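Search stories... Go

Deividas Vanags had promised his sister a proper table by supper, and he began, as he always did, with the lavender plate.

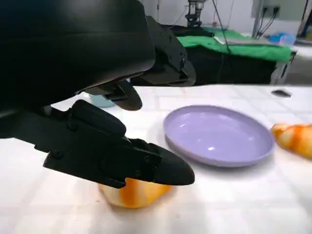

Halliday Writers' Club

Bread first, he thought — no, fruit.
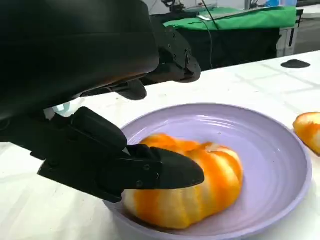 On the lavender plate

He fussed and changed his mind, and remembered all the suppers at Rosetell, when the mug always had to stand on the left.

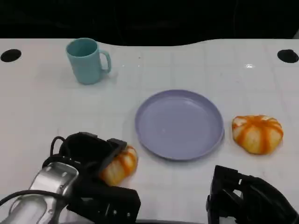 Leave the pumpkin where it is, Nonus called from the hall, it keeps the plate company!

So he left it, and hummed a little, and went looking for the good napkins.
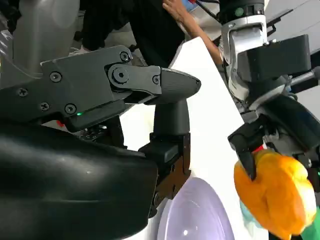

Before supper

2 comments | 3 shares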